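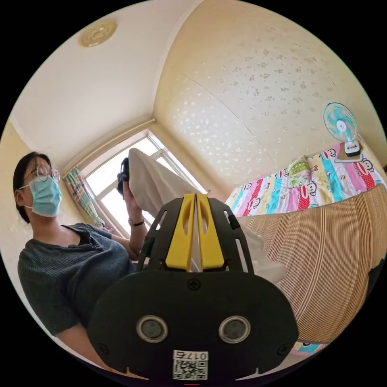 Slide 1. White cloth, small bedroom, daylight.

Talks > Home and Linens > Sheets in Small Rooms

8 min read

Sheets in small rooms: speaker notes
Hikport library, back hall, Nov 4, 2018

Slide 1 stays up while people sit down. Don't talk over it. Water. Check the clicker.

OPEN

Hi, thanks for coming out on a Sunday. Who changed a bed this week? Hands. Who enjoyed it? (wait) OK.

Look at slide 1 for a second. Window, bed, big built-in wardrobe, and one piece of white cloth that takes over the room. Most of us have a room like this. Mine in Rovley is worse. You open the wardrobe and you're on the bed.

Point of the talk: all the folding advice is written for a person with a big clean table and both arms free. Tonight is for the rest of us. Bed as table, wardrobe as wall, floor mostly off limits.

Plan: the room, then flat sheets, then fitted, then duvet covers, then where it all goes. Questions at the end, but shout if I go too fast. I go too fast.

PART 1, THE ROOM (slide 2, floor plan sketch)

Before you touch any fabric. Clear the bed completely. Pillows too. Pillows go on a chair or in the hallway, not on the windowsill, they fall and take the plant with them.

Curtain: push it right back. Two reasons, you want the light, and a curtain gets caught up in a sheet faster than you'd think. I once folded half a curtain into a flat sheet and couldn't work out why it wouldn't come with me. (This usually gets a laugh. If not move on.)

Light matters more than people say. White on white in a dim room, you can't see the hem. Do it in the daytime if you can. If it's evening, ceiling light plus a lamp from the side. Side light shows the creases and the seams.

Wardrobe doors. Shut. All of them. A handle will grab a corner. Flat doors without handles are great, you can smooth a sheet against them. Wipe them down first!! Top half collects dust that you never see until it's on a pillowcase.

Where to stand: long side of the bed, back to whatever is furthest away. In my room that's the window. Work out yours once and then stick to it.

PART 2, FLAT SHEETS (slide 3, the four corners)

Bring the demo sheet. The Akow double, cotton. NOT the new one, it's slippery.

Find the wide hem first. Wide hem is the top. If there isn't one, look for the label, mine is always at the foot but yours may not be. Mark it if it bugs you, a single stitch in colored thread in one corner. Takes a minute and saves you turning the thing around forever.

Demo, in order:

Throw it over the bed, sloppy is fine. Wide hem at the pillow end.
Walk the near edge to the far edge. You now have a long half. Smooth with your forearm, not your palm. Forearm covers more and doesn't drag.
Line up the hems, not the fold. Let the fold be wherever it wants. People fight the fold. Don't.
Half again the long way.
Then from the foot up, in thirds.

Slow down here, last time in Rovley the back row lost me at the second half. Do it twice.

If there's no bed free (somebody's asleep, kid has a train set on it), do it standing. Arms up, pinch two corners, let it hang in front of you. The trouble is height. Unless you're very tall the bottom is on the floor. So: drape the middle over your shoulder first, then go find the corners. Looks silly, works ok. Show them. Have somebody short come up and try it.

Two people. Much easier and causes more arguments. Rule in my house is one person walks and the other stands still. The standing one calls out which corner. Whoever's walking always comes in with their corners on TOP. Once you fix that it goes fast.

Someone will ask about ironing. My answer: top hem and pillowcases only, the part you see. If you like ironing then iron, I'm not the police.

Steam is fine also. Hang the sheet over something tall, keep the cloth pulled a little taut with your free hand, go from the top down. Keep the free hand well out of the steam. Patch test on anything printed.

PART 3, FITTED (slide 4, the ball)

Slide 4 is my actual linen closet in February. Let them look at it.

Groan from the audience, good.

The corner trick. Everybody has seen it on video, nobody remembers. So hands on, pass out the practice ones (Nguyen fabric store gave us the cot-size offcuts with elastic, say thank you, they're by the ferry stop). There are 10 in the blue bag, so share, two or three people to one.

Steps. Put a hand inside each of two corners on the short side, seams facing you. Bring right hand to left. Flip the right corner over the left so it's inside a pocket. Run your hand down the edge to the next corner. Same again. Same again. Now all the corners are nested and you've got a sort of L shape with a curvy side.

STOP. Wait for the room. Don't start the next bit till the pockets are done.

Lay it on the bed (table tonight), curvy side up. Fold the elastic in so you have straight edges. It won't be perfectly straight. Mine never is. Fold in thirds, then thirds.

If you hate this, here is the lazy way. Fold the flat sheet and the pillowcases properly. Scrunch the fitted one into a fairly flat rectangle. Put the whole lot inside one pillowcase. Done. Shelf looks tidy and you grab one thing on laundry day. I do this more often then I'd like to admit.

Deep mattresses: check the depth on the packet before you buy. Mention the clips. Clips go under, crossways, and they're a pain to put on but you only do it when you change the sheet.

PART 4, DUVET COVERS (slide 5)

Keep short, running over by now for sure.

Small room problem is there's nowhere to shake. So the roll method. Cover inside out, flat on bed, opening at the foot. Duvet on top. Line up corners at the head end. Roll both together from the head down to the foot like a sleeping bag. Reach into the opening, flip it around the ends of the roll, close the buttons in the middle so it doesn't escape. Unroll back up the bed.

Video is 40 seconds too long, skip to the flip.

Snaps vs buttons vs zip. I like buttons becuase you can fix them with a needle. Zips are quicker and then one day they aren't.

Ties in the corners. If yours doesn't have any, sew in a loop of ribbon. Do it in front of the TV.

PART 5, WHERE IT GOES (slide 6, shelf)

Top of the wardrobe inside: spare duvet, winter blanket, things you touch twice a year. Sheets at chest height. Pillowcases with the sheets, see above.

Stack with the fold facing out. Looks neater, and you can pull one without the stack coming down.

Clean ones go in at the bottom, take from the top. Otherwise the same set gets all the wear and you end up with one gray tired set and one brand new one from 2 moves ago.

No vacuum bags for feather. Fine for polyester. Somebody will argue. Let them.

Label the shelf edge if other people in the house put things away. Double, single, guest. Masking tape is plenty.

Under the bed: only if it's in a box with a lid. Dust. Check the box isn't taller than the gap, measure with the mattress ON and somebody sitting on it.

How many sets? I say two per bed, one more if there are little kids. Go home and look what you have. Rovley group took a huge heap to the animal shelter after this talk, they were delighted with it, call ahead and ask what they take. Ours here takes towels and flat sheets, no fitted, no pillows.

BACK TO SLIDE 1 (only if there's time)

Ask them: where would you stand? Where would you put the pillows? What's the wardrobe for? Get two or three answers. The answer I usually give is long side of the bed, use the doors to smooth against, and keep the curtain out of it. But I've heard better ones.

QUESTIONS I GET

Thread count. Don't get dragged in. There was a pack at the market with 888 on it, scratchy as anything. Feel it, smell it, hold it up to the light.

Linen? Lovely, expensive, creases are the point.

Does it have to be bone dry before folding? Yes. Seams and the elastic too, check the corners with the back of your hand. If in doubt leave it over the door another hour.

Yellowing. Wash before storing, even if only slept in the once. Not in plastic. Long answer in the handout.

King sheet alone in a tiny room? Fold it half at a time, half on bed, half in your lap sitting at the foot. Slow but ok.

HOUSEKEEPING

Practice sheets back in the blue bag PLEASE, we lost a couple last time.
Handouts by the door, 10 copies short so share or take a photo.
Next one is towels and tablecloths, same hall, date on the board.
Chairs back against the wall, hall closes right after us.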